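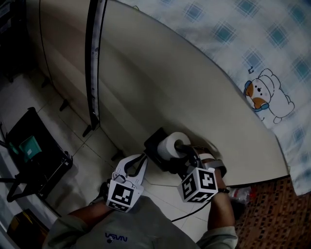
January, notebook 4, still at the bench at 6:40 pm

Writing up the Flaritz open day before I lose it all. Doina and I were there from ten until they started stacking chairs, and Kylie joined us after lunch. My own scribbles are on the back of the parking slip, so if a bit of this is out of order, that's why.

Flaritz is bigger than I pictured. Front half is the usual open day stuff (coffee, banners, an arm sorting colored blocks for the kids, which had a crowd three deep all morning). The back half is where they collect their handheld gripper data, and Adjoa Quansah walked us through that part herself. She talks fast and I liked her a lot. She'd read our notes on the drawer task! And had opinions about them!

**The toilet roll station**

I could have stayed at this one all day. One person, two handheld grippers, a roll of toilet paper and a black holder. You strap in, pick up the roll with the right-hand gripper by getting a finger of it into the core, steady the holder with the left, and put one on the other. Takes a person with bare hands no thought at all. With grippers on, I needed three tries before I got it on, and I pushed the holder over on the first one.

Things I wrote down while I was doing it and while watching the others:

- The two grippers don't match. Left one is white with two curved jaws, black along the inside edges. Right one is mostly dark. I asked Adjoa if that was on purpose and she said they're midway through switching over and the mixed pairs go on the days when it matters least. Fine by me, but we should keep ours matched.
- Markers are on blocks, with a big square pattern on each face so at least one stays readable when you roll your wrist. Ours are flat plates. I rolled my wrist constantly without noticing, so I'm now pretty sure that's where half our dropouts come from.
- Strap goes around the hand behind the marker block. Comfortable for ten minutes. Tumelo Fourie, who runs the afternoon shifts there, switches people out after 30 takes and makes them walk around. He showed me how he sets it: snug across the knuckles, a bit loose at the palm. I had it backwards.
- Cable on the right one hangs down toward your belly. I snagged it on my shirt twice. Ask Stella if we can run ours up the sleeve instead.

The head camera sees pretty much straight down your own front, so your shirt is in everything. Somebody with NASA on their chest in big blue letters is going to be in that dataset upside down forever, and I kind of love that.

**What they do about backgrounds**

We've been arguing about this since the fall, so I asked point blank. Adjoa says leave the clutter alone. Their floor is pale tile, and there was a cartoon bedsheet with a puppy in headphones on it right by the panels, plus a plastic bottle next to where your right arm goes. She doesn't tidy between takes. What she does change is where the holder sits and which way the roll starts out, and that goes on a little card before each batch so people don't drift back to the easy setup. I'd been putting everything away and wiping the table like my mother was coming over. Doina gave me a look.

I'm not totally sold. Their paper roll is white and so is the body of one gripper, and the panels are beige, and I'd like to see how that does in bad light. But I'd take her approach over our bare gray table any day.

**Numbers, as she gave them**

Roll and holder: 854 takes recorded, 549 kept after review. I said that seemed like a lot to throw out and she said most of the losses were early on, when they had nobody checking the markers as they went. Now one person looks at the tracking after every batch and they lose far fewer. She didn't have the split with her and said she'd send it.

They aimed for up to 200 takes in a day when they started and gave up on that. People got sloppy by mid-afternoon and the sloppy ones were the ones that got tossed. She wouldn't tell me what the target is now (I asked twice).

**The demo demo**

At two they ran the trained policy on the actual arms, with the same sort of roll. Doina's notes are better than mine because I was stuck behind a very tall man. From what I could see: first run, clean pickup, then the left arm closed a hair early on the holder and shoved it sideways. The right arm waited. Then it tried again from the new spot, which got a real cheer from the room – me included. Second run went on in one go. Third run the roll dropped and they called it there and took questions.

Kylie asked the best question, which was whether the waiting was trained or scripted. Trained, they say. Some of their people hesitate at that point in the recordings and the arms picked it up. So we should stop trimming pauses out of ours! At least until we've compared. I've been cutting those since Stoyanova came online and I'm a little sick about it.

**Other bits**

Pidunex had a table by the door with soft fingertips you can slide over a jaw. Squishy, nice grip on paper, already tearing at the seam on the sample I handled. They gave me a pair. In the left drawer of bench two, please don't lose them, I want to try them on the mug task.

Flillaso was supposed to show the folding cart and didn't turn up.

Lunch was good. Get there before noon for the dumplings.

**To do**

- Print marker blocks, three faces to start. Doina has the file for the old cube somewhere and thinks it only needs a wider base.
- Redo the hand straps the way Tumelo does it. Try it on somebody with small hands (Kylie offered).
- Ask Stella Ndung'u about cable routing, and if she still has the raw files from before I trimmed the pauses. Please say yes.
- Buy a holder and a pack of rolls. Any color but white for the holder, the black one was easy to see against the panels.
- Set up a batch card with starting positions. Draft is on the whiteboard, go ahead and scribble on it.
- Write Adjoa a thank-you, and remind her about the split.

She's invited us back to record for a morning if we bring our own grippers. I said yes for everybody. Doina's already asking which weeks are out, so put yours on the wall calendar by the sink.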